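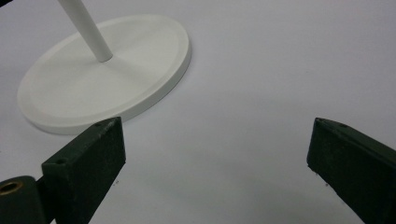 White stand on the bench, base end.

Tuesday, 4 p.m. Bill tracker, end-of-session build.

The legislature has entered the part of the year when every bill turns into a different bill overnight. Our tracker, Plakeo, was built on the touching belief that a bill keeps its number. The school transport bill lost its number on the committee floor, had its text poured into a pensions bill, and is now alive and well under a title that mentions neither schools nor buses. Plakeo lists it as dead. I have marked it undead by hand.

Re-ran the matcher on the full set, 600 bills, comparing by passage and ignoring titles. It found 60 with text that had moved house since June. Most are harmless boilerplate (the definition of "county" gets everywhere). Threw out anything under 200 words and the list became readable, though it still thinks two dog licensing bills are the education budget. Left those in for morale.

Kirer feed stalled again at lunch. It reports "no change" when it means "no connection", a habit it may have picked up from the people it covers. Added a check on the time stamp – if the feed is older than the last roll call, show the row in grey and stop pretending.

To do: amendments filed by hand and scanned sideways. Zekska reads them if they are turned first. Mahama reads them either way and gets both wrong.

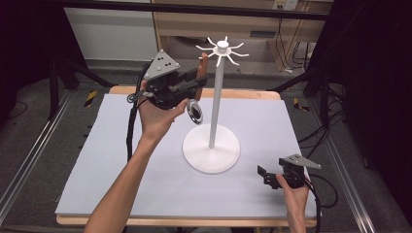 Does a bill that misses the deadline drop off the tracker?
It stays on the list, marked as stalled, until the session closes, and its text is still checked against the live bills each night.

Wrote that up for the help page after the third time of asking. The nightly check takes long enough that it should start before the evening votes finish, except the evening votes finish whenever they like. Set it for 2 a.m. for now. Conference reports still need their own column; at present they sit under "other", along with the resolution praising the state's cheese.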